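Tablecloth

From the Clirnholm Household Pages, section: Cloth and Linen

A tablecloth is a piece of cloth (or plastic, or paper, or something in between) spread over a table. I've looked after this entry for a good while now and it keeps growing, mainly because readers write in to tell me I've left out their favourite sort. So it has got a bit baggy, and I make no promises about the order of things.

The word covers a lot. At one end you have the big white damask cloths that come out for weddings and funerals, and at the other there's the wipe-down sheet on a roll that you buy by the metre from the market. I grew up with both in the same drawer, the good one wrapped in tissue and the other one folded up with crumbs in it.

Names and near relations

A runner is a long narrow strip that goes down the middle of the table, or sometimes across it, and leaves the rest bare. A topper is a smaller cloth laid over a bigger one, usually square and usually turned so the corners hang down the sides. An undercloth goes beneath, and is there to stop the noise of plates and keep heat off the wood. Older people in Clirnholm call the undercloth "the silence", which I love, and which is an old name in the trade as well. Oilcloth was once cotton or linen treated with boiled linseed oil, and you can still smell it in your head if you ever had a grandmother with a kitchen. What's sold under that name today is mostly cotton with a plastic coating.

Place mats have their own entry and I'm not getting drawn into it.

What they're made of

Linen is the old favourite. It's made from flax, it gets softer with washing, and it creases if you so much as look at it. It does take a stain, but it also lets go of one better than you'd expect, provided you get to it quickly. Cotton is cheaper and easier to iron, and most of the printed cloths in ordinary homes are cotton or a cotton and polyester mix. Pure polyester hardly creases at all and dries in no time, though it can feel slippery under the plates and it hates a hot iron (ask me about the brown triangle on mine!).

Damask isn't a fibre, which surprises people. It's a way of weaving, where the pattern is in the cloth itself and shows up because the threads lie in different directions and catch the light differently. You can have linen damask, cotton damask, silk damask if you're very grand. A white damask cloth looks plain from one side of the room and covered in roses from the other.

Then there's vinyl, with or without a fleecy back. The fleecy back is worth the extra money. Without it the cloth sticks to the table in warm weather and slides about in cold. 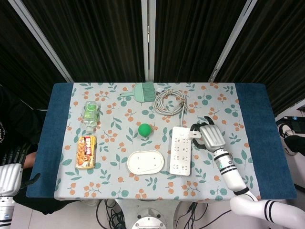 Printed patterns have a history of their own, and I could go on about it all day. Before printing was cheap, a coloured tablecloth meant coloured threads, so you got checks and stripes and borders, the sort of thing a loom does willingly. Printing opened the door to fruit, flowers, birds, maps, whatever anyone fancied. The sprig is the pattern that has lasted best, to my mind: a small bit of plant, repeated over a plain ground with space left between. Orange berries and teal leaves on pale grey, as on the cloth in the photograph, make a good modern sort of sprig, and the blue at either end suits it. Earlier sprig cloths tended towards pink and green on white. The Matau mill, which I'll come to, did a brown one for years that looked like gravy from the start, and I think that was rather clever of them.

Checks deserve a mention too. The red and white check is so tied up with cafés and picnics that it's hard to use at home without feeling you ought to be serving spaghetti. Blue check feels calmer. I've got a yellow one that I've never once liked and can't seem to get rid of.

The Matau and Zatness cloths

Anyone from our end of the country will expect a bit about local makers. The Matau mill wove plain and checked table linen, then went over to printed cotton when linen got dear. Its pattern book survives in the Clirnholm reading room and has 646 designs in it, a fair number of them the same daisy in different colours. I spent a very happy afternoon with it one August and came out with a stiff neck.

Zatness was the rival, a smaller works further down the valley at Lill. Zatness cloths have a narrow woven line just inside the hem, which is how collectors pick them out, and they were sold folded in a blue paper band. The last price list I've seen gives 1,482 as the stock number for the large round cloth, and you still hear people at sales asking for "a fourteen eighty-two" as if everyone would know. Round ones are the hardest to find. My guess is that they got cut up for curtains and aprons once round tables went out of fashion.

Sizes and the drop

The drop is the bit that hangs down over the side. For everyday meals, 20 centimetres or a touch more is comfortable, enough to look finished and short enough that it doesn't end up in your lap. Formal tables go longer. A cloth down to the floor looks splendid at a party and is a perfect nuisance if you've got a dog.

To work out what to buy, measure the top, decide on your drop, double it and add it on, both ways. For a round table you do the same thing with the width across. If you fall between sizes, go up. A cloth that's almost 10 centimetres too long can be hemmed, but a short one always looks as though it has shrunk, and very often it has.

Oval tables will happily take an oblong cloth, although the corners dip down lower than the rest. Some people round them off with scissors and a dinner plate, and I've done it myself.

Looking after them

Shake the cloth outside before you wash it. Crumbs in a washing machine turn to paste and then they get into the seal and you've got a whole other problem. Wine wants cold water straight away, and plenty of it. Candle wax should be left to go hard, lifted off with a blunt knife, and then ironed between sheets of brown paper. Turmeric will beat you. Sunshine helps, oddly enough, and I've seen a yellow patch fade to nearly nothing after a few bright days on the line.

Iron linen while it's still damp. Fold cotton as soon as it's dry and you may get away with not ironing it at all. If you're putting a good cloth away for months, roll it round a cardboard tube with some tissue, since the sharp folds are where old linen splits first. Starch goes in just before use, never before storage, as silverfish are very fond of it.

Vinyl just gets wiped. Don't fold it in winter, though, or the creases stay in till spring.

Customs and odd beliefs

Shaking a tablecloth out of doors after dark was thought unlucky at Lill, and there was a similar feeling about leaving a white one on the table overnight. I've heard it said that a diamond-shaped crease in the middle of the cloth means a death, which must have made for a tense breakfast in houses where the ironing was done in a hurry. A kinder custom, still kept in a few families I know, is for guests to sign the cloth in pencil and for somebody to stitch over the names afterwards. The one I've seen was so full that the later names went round the hem on the underside.

The trick of whipping the cloth away and leaving the crockery standing needs a smooth cloth with no hem on the side furthest from you, heavy plates, and a quick pull downwards. I've tried it with a hemmed one. We're three saucers short.

See also: Apron; Napkin; Oilcloth; Place mat; Table, gateleg; Tea towel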